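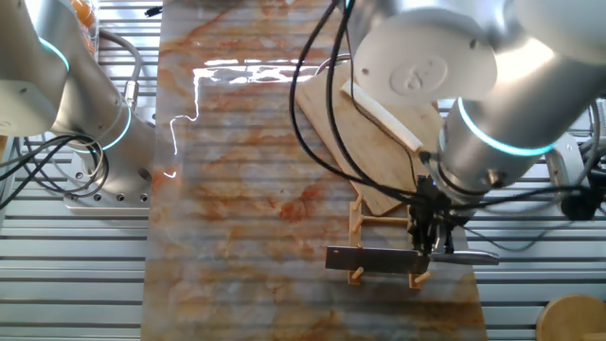 Teaching > Robotics Workshop > Handouts > Unit 4

Unit 4: Working rules for shared arm cells when the tool is a blade
Reading time: 3 min

Module lead: Märta Lunde. Lab supervision: Alby Whitelaw, Room 345.

These notes go with the June practicals at Fostinness. Read them before you book a slot. The kitchen task set uses a real knife, so the general rules from Unit 2 apply and so do the ones here.

4.1 Before power
Fill in form 432 and leave it at the bench. Check that each base plate is bolted down to the grating. Check the cable runs on both arms. A loop has to be long enough for the full reach of the wrist and must stay clear of the blade at every taught point. Slack cable round a base is tidied before the arm moves, and the same goes for anything left on the grating.

4.2 The blade
A knife counts as a hazard whenever it is out of its sheath, including when the arm is stopped. The word "collaborative" on a data sheet covers the arm. It does not cover what the arm is holding. Your risk assessment must treat arm, gripper and tool as one thing.

Load and unload the knife with the arm in hold and one person only inside the line. Keep hands off the handle side too - a wrist turn swings both ends.

4.3 Speed
Tool speed with a blade fitted is capped at 70 mm per second for the whole course. Do not raise it to save time on the approach to the rack or the board.

4.4 Lights
A lit ring on a joint is not proof that the arm is safe to approach. Read the state from the pendant and say it aloud to your partner.

4.5 Two arms
Where reaches overlap, one arm waits at its park point until the other has left the shared zone. Larken group lost a morning last year by skipping this - a bent bracket, no injuries.

4.6 Finishing
Park, remove the blade, sheath it, sign it back in. Faults go to Paraschiva Bratu on extension 644.

Reading for next time: Unit 5, stopping distances.

2 comments | 6 shares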